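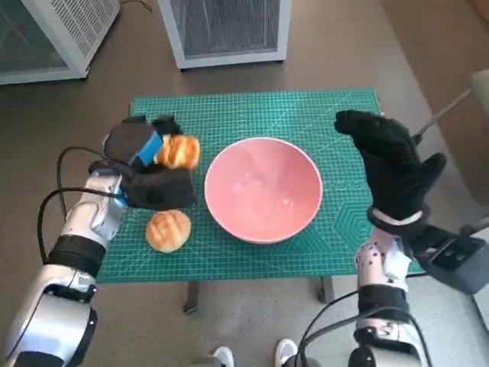
Working with the arms at Jedon: questions from staff

Will I lose my position when the arms come to my line?
No positions at Grevbridge are being cut because of the arms. Packers who move to a robot station become station leads and keep their grade and hours. If you would rather stay on a hand line, tell your supervisor before March.

What do the arms do?
They pick up baked goods and set them in bowls or trays. Right now most station time goes to practice on buns and rolls. A soft roll is harder for them than a box, and grip settings have to be worked out one product at a time.

What does a station lead do all day?
Sets out the product, starts the run, watches it, and fixes what goes wrong. Expect more standing in one spot and less lifting. Some people like the change and some miss the pace of the line - talk to a current lead before you decide.

How long is the training?
It takes 12 shifts, all paid at your normal rate. Reading the Brekeo manual at home is not required. 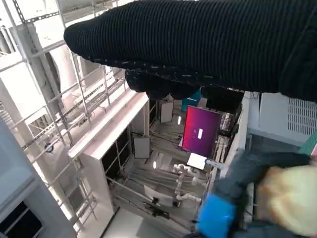 You will spend the first two shifts watching and the rest running a station with a lead beside you. There is no written test.

Can I reach in while an arm is moving?
No. Press pause and wait for the tone. The same rule applies to supervisors and to Brekke technicians.

Am I being scored on the station's output?
No. The log counts picks, drops and stops for the station and does not record who was on shift. A normal shift is almost 2000 picks. Your review uses the same form as before.

Who do I call when a station stops?
Try one restart. If it stops again, call extension 3119 and move to hand packing until someone comes. 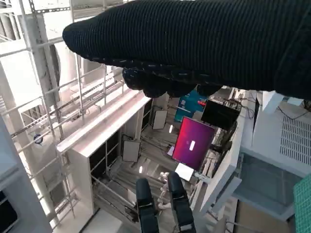

Grevbridge, August 18, 2024

The answers on pay and training were updated after the summer staff meeting. Station leads now get a short break every hour, on top of lunch. Questions we have not covered can go in the box by the time clock or to your shift supervisor.

Related items
Shift swap rules
Hand packing: lifting and rest breaks
How to read your pay stub
Form 1369: request to change lines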